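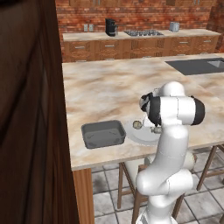 A Morning at the Tanthorpe Courthouse Open House

The county opens its courthouse to the public once a year, in September, when the judges up for retention would like to be seen near a flag. I went on Monday and got there before the doors opened, along with a high school civics class and a man who wanted to know where to pay a parking ticket. He was told it was the wrong day for that.

Judge Hala Khasawneh took the first session, on how a judge decides which cases to step away from. She was good. She was also careful, and when Margus Luik asked from the second row whether campaign donors ever turn up in her courtroom, she gave an answer so complete that I have two pages of notes and still couldn't tell you if it was a yes.

Then came the records room. The clerk, Valdis Vasiliauskas, said 3,536 civil cases were filed here last year and that most of them settled. I asked how many got as far as a jury. He said he would have to look that up, and I believe he meant to. 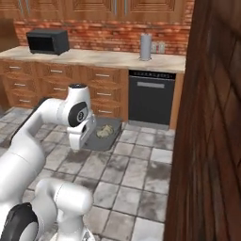
Kitchen with a brick backsplash and wooden upper cabinets

The afternoon panel was billed as a debate on whether we should elect judges or appoint them. Aigars Venckus argued for elections on the grounds that voters should choose. Cadi Kneath argued for appointments on the grounds that voters skip that part of the ballot. Both of them cited the same race, Padilla against Rasside, which was decided by around 2 percent and which each of them took as proof. It ran for an hour and ended on a point of order about the microphone.

I had three questions on my card and got to ask one, about why the judicial conduct complaints aren't posted online. The moderator called it a fair question and thanked me for coming. The complaints can be read in person at the clerk's office, by appointment, and the form to request an appointment is at the clerk's office.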